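White wicker basket going yellow at the rim, clean or paint?
Posted 20th October by brollov_mill
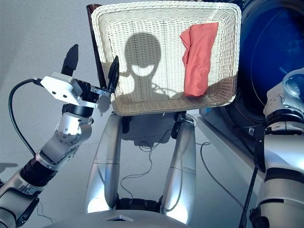

Is there a way to clean painted wicker without soaking it?

Vacuum it first with the brush attachment, then go over it with a barely damp cloth and a drop of dish soap. Change the water when it gets gray. Leave it to dry upside down overnight with air moving past it. Soaking is what makes the strands swell and lift the paint.

That is what the lady at the Bralell store told me on the phone, and I wanted to check it with people here before I start. The weave is very fine and I can't get a cloth down into it. The rim is creamier than the rest. It has been in the bathroom for 7 years holding washcloths and hand towels, so I expect it has had plenty of steam. I bought it at the Stastadside market, no label on it, so I don't know what it is made of.

---

pinecone_annex

Find out what it is made of before you do anything. Plenty of white "wicker" baskets are twisted paper cord with a coat of paint. Turn it over and look for a loose end. If the end untwists into a flat strip, it's paper, and you want as little water as possible. If it splits along the grain it's willow or rattan and you can be a bit rougher with it. Plastic you can just put in the tub.

---

rewi_fan_12

I use Rewi spray on mine and a soft toothbrush. Spray the brush, never the basket. Takes a while but it gets down between the strands. Mine is the same sort of shape, rectangle with rounded corners, and the corners hold the most dust.

---

hollis_porch

Would not use Rewi on paint. It left dull patches on a chair of mine. Plain dish soap does the same job and you already own it.

---

rewi_fan_12

Was that the concentrate or the ready mixed? The concentrate says on the back to thin it down. I have used the ready mixed kind every May for years with no dull patches.

---

hollis_porch

Ready mixed. Maybe it was the paint on the chair. I still wouldn't.

---

brollov_mill

I found a loose end underneath one corner and it does untwist. So paper cord, I think. I did the brush attachment this morning and a lot came out of it, more than I thought would be in there. The bottom looks better already. The rim is the same as it was.

Also, I have been keeping a red cloth in it, sort of a salmon color. Could that be part of the trouble?

---

pinecone_annex

Red cloth put away damp can leave pink on white paint, but it wouldn't turn a rim cream. Cream is usually age or hands. Everybody picks a basket up by the rim. Wet a white rag, press it on the red cloth and see if any color comes off. If it does, wash that cloth by itself a couple of times before it goes back.

---

dorsetlane

I'd skip the cleaning and paint it. One can of white spray paint, thin coats, outdoors, 3 coats with an hour between. If you scrub paper cord it goes fuzzy and then you are painting it anyway.

---

pinecone_annex

Thin coats or you lose the weave. I did one too heavy and the gaps filled in and it looked like cardboard. And clean it before you paint. Paint over soap film or hand grease peels.

---

dorsetlane

Agreed on thin. I don't agree it needs more than a dusting first.

---

quietharbor

If the cream on the rim is even all the way around, I would leave it alone. Some of them are made that way, with the rim a different cord from the sides. I have a set from Bralell with a rim a shade warmer than the rest and they were like that new.

---

brollov_mill

It is fairly even, now that I look at it by the window. It shows most where the light hits it. I may have talked myself into a problem.

The rag test came up faintly pink, so the cloth is in the wash by itself. I'm going to do the damp cloth and soap on the inside only, let it dry until tomorrow night, and decide about paint after that. If I do paint, does anyone know whether satin or matte hides dust better?

---

dorsetlane

Satin. Matte grabs it.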